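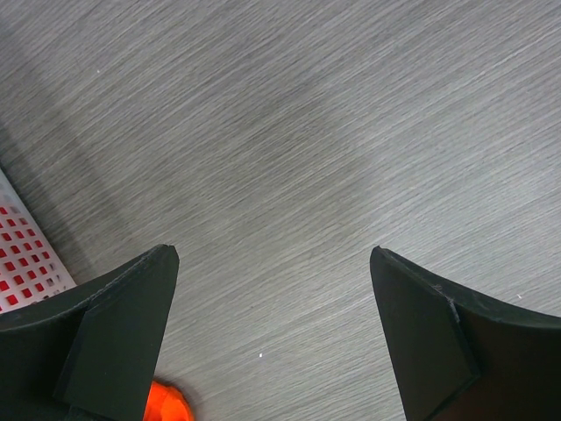 Section 4: Setting up your Mellus and pairing it with the Jolari app

Last updated 19/09/2024

If you skipped Section 3 because you already have the Jolari app on your phone, fine, I would have too. Just make sure the app has a PIN before you carry on, because the pairing screen stays grayed out without one and it doesn't tell you why. (I've asked for a proper message there. It's on the list.)

In this section we get the Mellus out of its box, make a new wallet on it, write down the recovery words, pair it with the app and send a tiny test payment. Set aside an evening the first time. I've done it so often I could do it half asleep, and I still go slowly at the recovery words.

What you need

The Mellus, and the short cable that came with it
A phone with the Jolari app, version 2.2 or later
The two paper recovery cards from the box
A pen. Ballpoint is good, gel pens smear and pencil fades
A small amount of bitcoin somewhere you can send it from, for the test at the end

You don't need a computer for any of this. If you want to run the Mellus with the Voß desktop program instead, do steps 4.1 to 4.3 here and then jump to Section 7.

4.1 Check the device before you turn it on

1. Look at the seal on the box. It should be in one piece, with the serial number printed on it.

2. Open the box and compare the serial number on the seal with the one on the back of the device. They have to match exactly.

3. Look at the recovery cards. They must be blank.

CAUTION: If the cards already have words written or printed on them, stop. Don't use the device at all. A wallet that comes with words filled in belongs to whoever filled them in, and anything you send to it can be taken straight back out. Write to the Plesville help desk with your order number and we'll swap it.

4. Plug the Mellus into a wall charger and let it charge until the little battery symbol stops blinking. You can use it while it charges, but a new one can come out of the box almost flat, and I'd hate for yours to die in the middle of the words.

4.2 First start and firmware

1. Hold the round button until the screen lights up. Pick your language with the two side buttons, then press the round one to confirm.

2. The first screen shows a firmware number. If it's 138 or higher you can go on to 4.3.

3. If the number is lower, open Jolari, tap Devices, then Update a device, and connect the Mellus to your phone with the cable. The app finds the file by itself.

4. When the download is finished, the Mellus shows a line of letters and numbers, and so does the app. Compare them. Yes, the whole line! Then press the round button to install.

5. Leave it alone until it restarts. The screen goes black for a while partway through, and the first time I saw that I was sure I'd killed it. Don't pull the cable.

Note: Updating from any firmware lower than 138 wipes the device. On a brand new one there's nothing to wipe, so that's no problem. If you bought yours in May or earlier and there's already a wallet on it, find your recovery card before you update. If you can't find the card, move your coins to another wallet first and then update.

4.3 Make the wallet

1. Choose Create new wallet. (Restore wallet is for people who already have recovery words. See Section 9.)

2. Choose a PIN for the device. It can be six to ten digits. Please don't reuse your phone PIN or the one you gave the Jolari app. You'll be asked to type it twice, and the digits move around on the screen each time, so go by the numbers and forget about the pattern your thumb remembers.

3. The Mellus now shows you 24 words, one at a time. Write each one on the first recovery card, next to its number. The order matters as much as the words do.

4. When you reach the end, the device asks you for a handful of the words back, picked at random. Read them off the card and ignore your memory, since the card is the thing being tested.

5. Copy everything onto the second card. Then check the second card against the device (Settings, Backup, Check my card) and not against the first card. If you made a slip on the first one, you'd only be copying the slip.

CAUTION: These words are your money. Anyone who has them can spend everything in the wallet from anywhere, without the device and without your PIN. Don't take a picture of them. Don't put them in an email, a notes app, a password manager or a cloud folder. We will never ask for them, and neither will anybody honest.

Note: Keep the two cards in two different buildings if you can. One of mine is at home and I'm not going to say where the other one is, which I guess is good practice.

4.4 Pair the Mellus with Jolari

1. Turn on Bluetooth on your phone. If you'd rather stay off Bluetooth, use the cable and skip to step 4.

2. On the Mellus, go to Settings, Phone, Pair new. A six-digit code comes up.

3. In Jolari, tap Devices, then Add. Your Mellus should show up in the list by its serial number. Tap it and type in the code. You have 200 seconds before the code runs out, and if it does, just press the round button for a new one.

4. Jolari asks for permission to read your public keys. Press the round button on the Mellus to allow it. Reading public keys lets the app show your balance and make receiving addresses. It can't spend anything with them, because every payment has to be approved on the device itself.

5. Give the wallet a name. Try something dull. "Wallet 1" is lovely. "Life savings" isn't a great thing to have pop up on your screen on the bus.

If the Mellus doesn't show up in the list:

Move the phone closer and pull down on the list to refresh it.
Check that no other phone is connected. The Mellus only talks to one at a time.
On some older phones you also have to turn on location for Bluetooth to search. You can turn it back off once the pairing is done.
Restart both. I know, I know. It does help with this one.

Error 740 means the phone remembers an old pairing the Mellus has forgotten. You'll mostly meet it after a firmware update. Go to your phone's own Bluetooth settings, forget the device there, and start again at step 2.

Error 222 means the cable is only carrying power and no data. Use the one from the box.

4.5 Send a small test payment

Please do this part even if you're in a hurry! I've had so many messages from people who moved everything across in one go and then sat there staring at a pending transaction with their heart in their mouth.

1. In Jolari, open the new wallet and tap Receive. The app shows an address, and the same address appears on the Mellus.

2. Compare the two. If they're different in even one character, don't use the address. Trust the one on the device, unplug it, and read Section 11 on dodgy software before you do anything else.

3. Send a small amount to that address from your exchange account or your old wallet. Pick a sum you wouldn't cry over, but big enough that you can send it back out again after fees.

4. Wait for the first confirmation. It can take a few minutes or it can take a good deal longer when the network is busy. Jolari shows Pending in orange until then, and you can close the app in the meantime.

5. Now send a bit of it back. Tap Send, paste in an address from your exchange account, choose a fee and tap Review. The Mellus shows the amount, the address and the fee on three separate screens. Read each one, then hold the round button to sign.

CAUTION: Payments can't be undone. Once the first confirmation is in, neither you nor I nor the Plesville desk can call it back. Take your time on those three screens.

Note: Only send bitcoin to a bitcoin address. Some exchanges let you choose a network when you withdraw, and a cheaper one can look very tempting. If you pick a network that the wallet doesn't support, the coins probably won't reach you. The supported networks are listed in the app under Help, Networks.

4.6 Optional: practice a restore

You don't have to do this today, though I'd love it if you did. While there's hardly anything in the wallet is the best time to find out whether your card works.

1. Make sure both cards have passed Check my card.

2. On the Mellus, go to Settings, Security, Erase device. Enter your PIN and hold the round button until the bar fills up.

3. When it restarts, choose Restore wallet and enter the words from your first card. The device fills in the rest of each word once it has enough letters, so it goes faster than you'd think.

4. Set a PIN, then pair again with Jolari as in 4.4. You'll almost certainly get error 740 here, and now you know what to do with it.

5. Check that the balance and the test payments are back.

If the balance reads zero, the usual culprit is two words swapped, or a passphrase you set up and forgot about. Passphrases have their own section (Section 10), and I'd leave them alone until you've lived with the wallet for a while.

Section 5 covers adding a second account, and how to label your payments so that tax time is a little less awful.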